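Rated load and the kitchen worktop

Worktop suppliers should be made to publish a load figure. Shelving firms do it as a matter of course: a Reisinger bracket is stamped 600 N, and the fitter can work from that. Stone and stone-effect tops are sold on colour and edge profile alone.

The omission matters most at overhangs. A span of 700 mm with no support behaves very differently from one of 1,000 mm, yet both appear in the Dirnell brochure under the same heading.

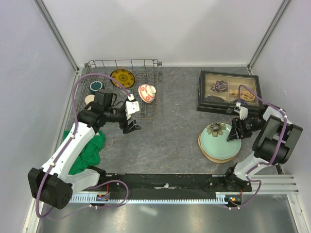 Cost is the usual objection. A bending test needs one sample per thickness and a simple press. Spread over a run of 2,000 tops, the charge per kitchen is trivial.

A voluntary label would be a fair start, provided it states span, thickness and point load together. A single number without the span is of no use to a fitter.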